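Niltbridge tenants' group questions Craddock's "zero waste" canteen claims

Niltbridge, Sunday, April 24, 2022

The Niltbridge Tenants' Network has called on catering firm Craddock to publish the figures behind its claim that the new canteen at Mirton business park sends no food waste to landfill. The claim appears on posters at both entrances, on the firm's website and on the back of every till receipt. So far as the Network can tell, it appears nowhere else, least of all in a document with numbers in it.

Craddock took over catering at Mirton in December, promising smaller portions, reusable crockery and a deposit of 125 pence on takeaway boxes. Prices went up in the same week. Tenants were told that the rise would pay for Zitar, a tracking scheme in which kitchen staff weigh leftovers at the end of each sitting and enter the result on a tablet by the dishwasher.

The Network asked for the Zitar results in January and again in March. The reply to the first letter thanked members for their interest in sustainability. The reply to the second enclosed a leaflet.

The leaflet says that the average diner now leaves 16 grams on the plate. It does not say what the average was before the change, how many sittings were weighed, or whether food that never left the kitchen was included. Anyone who has walked past the serving counter at closing time will have views on that last point. Trays of rice and cooked vegetables go somewhere, and the leaflet is silent on where.

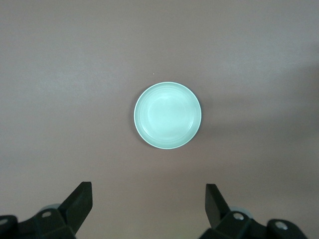
Issue 16

The Network also doubts the savings claimed for the new crockery. Craddock says that reusable plates have replaced over 600 disposable ones a day. The park's own landlord puts daily canteen visits at 500, and many of those visitors buy only a coffee. Either people at Mirton are eating lunch twice or the sum was done on a generous day. A plate that is washed and used again is a good thing, and the Network has no quarrel with it. It would like to see the hot water and detergent counted too.

"We were asked to pay more and we were told why," the Network said in a statement agreed by its members. "It is fair to ask for proof. If the scheme works, the weights will show it, and we will gladly say so in our next bulletin. If all we get is another poster, people will draw their own conclusions."

Members are asking Craddock for four things: the weekly Zitar totals since the contract began, a plain account of what happens to unserved food, the name of the contractor that collects it, and a date by which the takeaway deposit will be reviewed. Several tenants report that the return point for boxes is shut by mid-afternoon - well before late shifts finish - which leaves them out of pocket until the next day.

The Network has not called for a boycott and does not plan one. It has asked the landlord to delay any decision on extending the contract to the second canteen until the figures are available.

A meeting for tenants will be held in the ground-floor meeting room at Mirton. Craddock has been invited and has yet to say whether it will attend.

Notes to editors

The Niltbridge Tenants' Network represents small firms renting units at Mirton. It receives no money from catering companies. Copies of both letters and the leaflet can be requested from the Network's office during working hours.

ENDS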